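15 March 2023

Knee flexion 90 degrees, no swelling. Bridges, both forms, then single-leg balance on the left, 2 sets. Held the second set to the end with the hip level. Walked the Cendby loop afterward, 2,022 steps by the Parsons counter.

Quad strength still trails the right side. Will add step-downs tomorrow and keep the taping as is until June. Fluids were low again today, so one single-serving bottle of water, clear plastic with a white cap, goes with each session from now on.

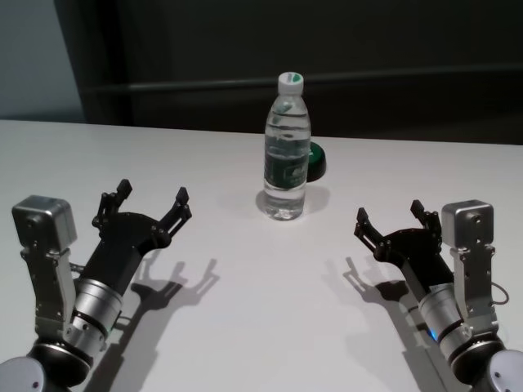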